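홈 살림 주방 작업대 모아보기 검색

작은 로봇팔 하나를 탁자에서 굴리며 익힌 것들

2022년 5월 21일
읽는 시간 5분

그리퍼가 물건을 자꾸 놓치기 시작하면 사람 마음이 참 급해져요. 저도 처음엔 힘 설정부터 올렸거든요. 그랬더니 놓치는 건 그대로고 손가락 패드만 눌려서 자국이 나더라고요 ㅠㅠ 저희 집 로봇팔은 Statel에서 나온 탁상용인데, 일 년 넘게 쓰면서 고장이라고 생각했던 것 중 절반은 청소로 해결됐어요. 그래서 오늘은 제가 주말마다 하는 손질을 생각나는 대로 적어 볼게요.

먼저 전원부터. 프로그램에서 정지만 눌러 놓고 손을 대는 분들이 계시던데 그러지 마세요. 저는 정지, 전원 스위치, 플러그 순서로 다 끄고 나서 팔을 한 손으로 받쳐 줘요. 모터 힘이 빠지면 팔꿈치 쪽이 툭 내려앉는데, 그때 탁자 모서리에 그리퍼를 찧으면 정렬을 처음부터 다시 해야 해요. 받침으로는 돌돌 만 수건이 제일 편했어요. 책도 쌓아 봤는데 미끄러집니다.

패드 닦기. 마른 극세사 천으로 한 번, 물을 살짝 묻힌 면봉으로 홈 사이를 한 번, 그리고 다시 마른 천이요. 알코올은 제 패드에서는 별로였어요. 닦은 직후엔 뽀득뽀득한데 며칠 지나니 표면이 딱딱해지는 느낌이 있더라고요. 패드 재질마다 다를 테니 설명서에 적힌 걸 먼저 보시고요. 양쪽 패드는 꼭 같이 가세요. 한쪽만 새것이면 물건이 잡히면서 슬쩍 돌아가는데, 이걸 모르고 저는 카메라 보정만 저녁 내내 다시 했답니다.

손목 나사는 조금씩 풀려요. 저는 조인 다음에 유성펜으로 나사 머리부터 몸체까지 가는 선을 하나 그어 둬요. 다음에 봤을 때 선이 어긋나 있으면 풀린 거예요. 렌치로 일일이 돌려 볼 필요가 없어서 정말 편해요! 이건 Jonas Fankhauser 님 글에서 배웠는데, 원래는 자전거 손질할 때 쓰는 방법이래요. 조일 때는 짧은 렌치로 손끝 힘만. 긴 걸로 힘껏 돌리다가 플라스틱 부품 나사산을 한 번 해 먹었고, 부품값보다 배송비가 더 나왔습니다.

그다음이 기준 위치 잡기인데, 저는 이 시간이 제일 좋아요. 차 한 잔 옆에 놓고 하다가 쏟은 뒤로는 차는 다른 방에서 마시지만요. 탁자 위를 싹 비우고 작은 물건 하나만 놓고 시작해요. 물건은 길쭉한 게 좋아요. 동그란 건 방향이 틀어져도 티가 안 나는데 길쭉한 건 조금만 삐딱해도 바로 보이거든요. 긴 쪽을 벽과 직각으로 맞추고, 한 손가락으로 끝을 살짝 누른 채 다른 손으로 옆을 밀어 각도를 잡아요. 한 손으로만 하면 밀 때마다 반대쪽 끝이 돌아가요.

위치가 정해지면 마스킹테이프를 작게 잘라 모서리 자리만 표시해요. 테두리를 전부 두르면 그리퍼가 내려올 때 테이프 끝을 물고 올라가는 일이 생깁니다. 제 팔은 받침 중심에서 물건까지 273밀리미터일 때 제일 얌전하게 잡아요. 400 가까이 보내면 팔이 쭉 펴져서 끝이 떨리고요. 이 숫자는 기종마다 다르니까 그대로 따라 하지 마시고, 팔꿈치가 조금 굽은 상태로 닿는 거리를 찾으시면 돼요.

속도는 느리게 시작하세요. 저는 새 위치를 저장하면 제일 낮은 속도로 다섯 번 돌려 보고, 다 괜찮으면 한 단계씩 올려요. 첫 번째에 잘 잡혔다고 바로 올렸다가 립밤을 벽으로 날린 적이 있어요. (립밤은 무사했고 벽지는 안 무사했어요.)

케이블 이야기도 해야죠. 팔이 제일 멀리 뻗었을 때를 기준으로 여유를 두고, 첫 번째 관절 바로 뒤에서 벨크로로 한 번 묶어요. 케이블타이는 꽉 조여지는 데다 고칠 때마다 잘라야 해서 저는 안 써요. 벨크로는 Rosico 거 긴 롤을 사서 잘라 쓰는데 아직도 반이나 남았어요. 바닥으로 내려가는 선은 의자 바퀴가 안 지나가는 쪽으로 돌리세요. 선이 씹히면 통신이 끊겼다 붙었다 해서 원인 찾기가 정말 고약해요. Pilar Palma 님이 지난번 댓글에서 한참을 헤맸다는 것도 결국 이거였죠.

기름은 아주 조금만. 관절에 뿌리는 기름은 절대 안 돼요. 안쪽 벨트에 묻으면 헛돌아요. 저는 설명서에 나온 그리스를 이쑤시개 끝에 찍어서 그리퍼 레일에만 바르고, 손으로 몇 번 열었다 닫은 뒤에 밀려 나온 걸 닦아 내요. 하얗게 남아 있으면 먼지를 다 불러 모으니까 끝까지 닦으시고요.

마지막으로 공책 하나 두세요. 앱에도 기록 기능이 있긴 한데 업데이트하면서 제 메모가 한 번 통째로 날아갔어요. 날짜, 패드 바꿨는지, 기준 위치, 이상한 소리. 이 정도만 적어도 다음에 삐걱거릴 때 언제부터였는지 찾을 수 있어요. 제 공책엔 ‘동작 133회째부터 찍 소리’라고 적혀 있는데 범인은 레일에 낀 머리카락이었어요.

6월에는 패드를 실리콘으로 직접 떠 보려고 해요. Kamidby 틀을 주문해 놨는데 언제 올지는 모르겠네요. 해 보신 분 계시면 경화 시간 얼마나 두셨는지 좀 알려 주세요!

관련 글
- 서랍 레일에서 소리 날 때 먼저 볼 곳
- 마스킹테이프 자국 안 남게 떼기
- Cordeiro 미니 바이스, 반년 쓴 후기
- 탁자 다리 수평 맞추는 얇은 받침 만들기
- 나사 통 정리, 이번엔 진짜로

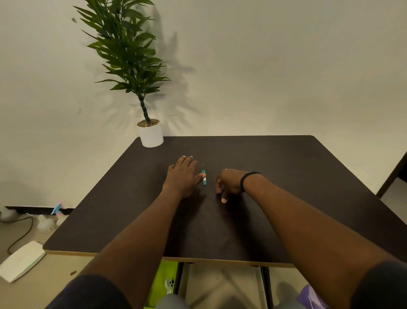
Albertina Pinheiro
기준 위치 잡을 때 탁자도 같이 고정하시는 게 좋아요. 저는 물건 자리만 열심히 맞췄는데 팔이 움직일 때마다 탁자가 조금씩 밀려서 저녁이면 다 어긋나 있더라고요. 다리 밑에 고무 받침 붙이고 나서 괜찮아졌어요. 실리콘 패드는 하루 꼬박 굳혔는데도 속이 끈적했으니 넉넉히 잡으세요. 그리고 유성펜 선은 오늘 바로 그었습니다 ㅎㅎ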